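Upper Landing Gallery: Tables and Shared Spaces

This page forms part of the Plulano building record, a collection of photographs showing how the rooms and open areas of the premises are furnished and used. The upper landing is a shared area, open to all tenants during building hours. Its tables are not allocated to any one office and may be used for short tasks, informal meetings or breaks.

The landing was refitted by Altosach in August, together with the stair and the adjoining corridor. The works covered 866 square feet, and the furniture was chosen to match the timber already in place.

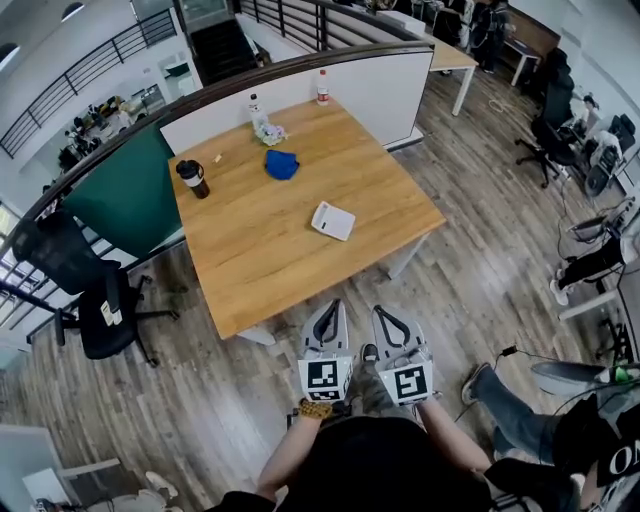
Square table on the upper landing, with blue cloth, flowers, tumbler and calculator. The curved dark handrail runs behind, and the office floor lies below.

The honey-coloured top is wiped down each evening by the cleaning contractor. Tenants are asked to remove cups, bottles and stationery at the end of the day. Articles left overnight are taken to the Leter desk on the ground floor, where they are held for collection. Flowers may remain in place and are replaced as required.

The handrail and the railings are inspected yearly. Tenants are reminded that nothing should be hung from them or rested upon them, as the landing overlooks desks in regular use.

Further photographs of the building may be consulted in the Ní Mhurchú Room. The full collection holds 2704 prints and digital files, of which 684 relate to furniture and fittings. Requests for copies should quote the name of the gallery and the caption of the photograph concerned.

Page last revised 4th May.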